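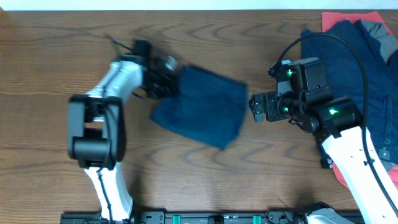
Dark blue fabric, folded, on a wood-grain tabletop.

Print | E-mail

Section 4: Setting up your Wallo tetherball pole

I run this setup every summer for the camp's younger groups, so I do it pretty much on autopilot now!

1. Fill the base with 100 pounds of sand. Leave the cap off for now.
2. Slide the lower pole in until it clicks (mine needs a good shove).
3. Clip on the rope and hang the ball at waist height for little kids.
4. Screw the cap down.

Note: the Nastex rope stretches, so check it again on Saturday if you set up midweek.

Caution: keep kids back while you raise the pole.

Comments (2)
plarkitz43: My click never came. Turned the pole a bit and in it went, thanks!
campmom213: Can I use water in the base?

Contact | Copyright Khúc Camp Games | Back to top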